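Physics 134, Lecture 9: Friction

These are my notes from the board, cleaned up a bit, plus the stuff I said out loud and never wrote down. They don't replace the chapter. If you missed class, get the sketches from somebody who was there, because I can't draw in a text file and the ramp problem really wants a picture with arrows on it.

Where we left off

Last time we had blocks sliding on perfectly slick surfaces, and a few of you were grumbling (fairly!) that no such surface exists. So today we put friction back in. The good news is that the math hardly gets harder. The bad news is that friction is the force people get wrong most often on the midterm, and it's nearly always the same mistake, so I'm going to repeat myself a lot.

Two kinds

Static friction acts when the surfaces aren't sliding past each other. Kinetic friction acts when they are. For kinetic friction you get a plain equation:

f = mu_k N

N is the normal force, the push of the surface straight out from itself. mu_k is a number with no units that depends on the pair of materials. Pair! I'll take a point off if you write "the coefficient of rubber." Rubber on what?

For static friction you don't get an equation, you get a limit:

f is less than or equal to mu_s N

Please stare at that for a minute. Static friction is whatever it needs to be to keep the thing still, up to a maximum. If you set f equal to mu_s N for a crate that's just sitting there with nobody touching it, you've invented a force that ought to shove the crate across the room.

The crate on the floor

A crate weighs 100 N. mu_s is 0.5, mu_k is 0.3. The floor is level and I push sideways, so N is 100 N the whole time.

Push with 20 N. The limit is 50 N, we're under it, the crate stays put, and friction is 20 N. I asked for a show of hands on this one and plenty of you voted for 50. It's 20.

Push with 50 N. Right at the edge. Friction is 50 N and the crate is just about to go.

Push with 60 N. Over the limit, so it slides, and now we switch to the kinetic number. Friction drops to 30 N. Net force is 30 N, mass is 10.2 kg, so the acceleration is 2.9 m/s^2. Notice the drop from 50 to 30 once it gets moving. You know this one from moving furniture: you lean and lean on the couch, nothing, and then it breaks free and you nearly land on your face.

Area doesn't matter (mostly)

The equation has no area in it. A brick on its side and a brick on its end have the same friction, same weight, same mu. People hate this. I hated it when I first heard it.

The rough reason is that surfaces that look flat are bumpy when you get close enough, and they only truly touch at the tips of the bumps. Press harder and the tips squash, so the real contact patch grows along with N. Spread the same weight over a bigger face and you have more tips, each pressed less hard, and the real contact comes out the same. It's a model. It works nicely for dry, hard things and poorly for soft or sticky ones. Tape, for example, laughs at it. Racing tires too, which is part of why they're wide.
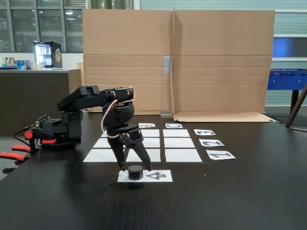
Back to N for a second, and here comes the big mistake I promised. N is not always equal to the weight. It equals the weight on a level surface when nothing else pushes up or down. Tilt the surface, or pull at an angle, and you have to work it out again from the vertical forces (or the forces perpendicular to the surface, if it's tilted).

Same crate, 100 N, already sliding at a steady speed. I pull it with a rope angled 30 degrees above the floor. Call the pull P.

Vertical: N + P sin 30 = 100, so N = 100 - 0.5 P
Horizontal: P cos 30 = 0.3 N

Put the first into the second and you get P = 29.5 N.

Now push down on it instead, at 30 degrees below horizontal, like you would with a stroller or a heavy cart. The sign flips in the vertical equation:

N = 100 + 0.5 P

and P comes out to 41.9 N. Same crate, same floor, same steady speed, and you're working a lot harder. Pull your luggage, don't push it. (Somebody asked whether there's a best angle to pull at. There is! It's the angle whose tangent is mu_k. Try to show it, it's a nice bit of calculus and it's on the problem set.)

The ramp

Put a block on a board and slowly lift one end. At angle theta the weight splits into two parts: W sin theta along the board and W cos theta into it. So N = W cos theta. When the block is just about to slip,

W sin theta = mu_s W cos theta

The W cancels and you're left with tan theta = mu_s. So you can measure a coefficient with a protractor and no scale at all, and I think that's lovely. For mu_s = 0.5 the block lets go at 26.6 degrees. Once it goes it speeds up, and you should be able to tell me why from the crate problem above.

You'll do this in lab with Shaohua Jiang, in the basement of Sterier Hall. A couple of tips. Wipe the board first, because finger grease changes your answer more than you'd believe. Lift slowly. And do it enough times that you can see the spread, since the slip angle wanders around from one try to the next even when you're being careful. I'd much rather read a report with honest scatter in it than one where every trial agrees to the tenth of a degree.

Stopping a car

I did this one in feet and pounds because our road signs are in miles per hour. Car weighs 4000 lb, it's going 60 mph, and that's 88 ft/s. The driver locks the wheels. Dry road, mu_k = 0.8, g = 32 ft/s^2.

Friction is mu_k times the weight, the acceleration is friction over mass, and the mass cancels:

a = mu_k g = 25.6 ft/s^2

d = v^2 / (2a) = 7744 / 51.2 = 151 ft

Where did the 4000 go? It cancelled. In this model a heavy car and a light car stop in the same distance on the same road with the same tires. Real trucks take longer for reasons outside the model, like brakes that heat up.

Now ice, mu_k = 0.1. Then a = 3.2 ft/s^2 and d = 1210 ft. That's about four football fields if you leave off the end zones. I think about that number every December.

And look at the v squared. Go half as fast and you need a quarter of the distance.

One more thing about wheels, and this confuses everybody. A tire that's rolling without slipping uses static friction, even though the car is moving, because the bit of rubber touching the road is at rest for that instant. Static is usually the bigger of the two. Antilock brakes try to keep you near that better side.

Ropes around posts

We ran short on time here so I'll write out a little more. Wrap a rope around a post and the friction adds up along the wrap, and it adds up by multiplying:

T_big = T_small times e^(mu theta)

with theta in radians. Take mu = 0.3. One full turn gives a factor of 6.6. Two turns, 43. Three turns, 286! So one person holding the loose end lightly can hold a boat. My first summer job was on the Lukerum ferry and I was shown how to do this long before I could've written the formula. Keep your fingers out of it.

You don't need the derivation for the exam. You do need to be able to use it, and to remember radians.

Stuff people asked after class

Can mu be bigger than 1? Yes. Nothing forbids it. Soft rubber on clean dry concrete can get there.

Does friction always slow things down? No. When you walk, friction on your shoe points forward. A box riding in the back of a truck that's speeding up gets carried along by friction. It opposes the sliding between the two surfaces, or the sliding that would happen otherwise. Figure out which way the surface would slip and point f the other way.

Is kinetic friction really independent of speed? Nearly, at ordinary speeds, for dry surfaces. We'll pretend it is.

For next time

Read the section on drag. Do the problems on the sheet, and for the two-block one draw a separate diagram for each block. I mean it, separate. The friction between them shows up on both diagrams, pointing opposite ways. Office hours are at 3:30 as usual, come with a half-finished attempt and we'll go from wherever you got stuck.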